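Short Film Production Report: Plerkorley
Module: Practical Filmmaking, second year
Written by Chunhua Xiao (producer and editor)

1. Outline

Plerkorley is an 11-minute drama about a woman who comes back to a coastal village to sell her late uncle's boat. Aisling Costello wrote and directed it. I produced and edited. The crew was drawn from our year group, and the two main parts were played by actors from the Brennan drama society, who worked for travel and meals.

2. Development

The first draft ran to 24 pages and had a storm in it. Our tutor said we could not shoot a storm, and she was right. Aisling moved the argument between the cousins indoors and cut the harbourmaster completely. The draft we shot was 13 pages long. I would have liked another week on the ending, but the actors were only free in November.

3. Budget

We had £4000 in total, half from the department fund and half raised online. Transport and food took the largest share. We paid more than planned for sound hire, as the college recorder was already booked out. The Lusonside location was free, but we had to take out our own insurance before the owner would sign the agreement.

4. Shoot

Exteriors were shot at Lusonside and interiors in a rented house at Grikness. We lost most of the first afternoon to rain and moved the boat shed dialogue to the following morning, with a call time of 5.30. The light was flat but it matched the wider shots well enough.

The dinner argument was the longest scene and took 2 days. Aisling wanted long takes with little cutting. This was good for the actors, but it left me few options later -- in one take a line is missing and there is no other angle to cover it.
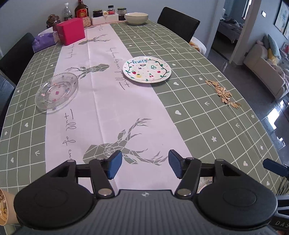
5. Post-production

I edited in the college suite over five weeks. The rough cut was 16 minutes and dragged in the first half. We took out the phone call and the second walk along the beach. Dialogue from the boat shed had wind noise on it, so two lines were recorded again -- one of them still sounds slightly close.

6. What I would change

I would hold a proper read-through before fixing the schedule, and book sound equipment in the first week of term. I would also keep a continuity log from day one. Ours began on day three, and the gaps cost me several evenings in the edit.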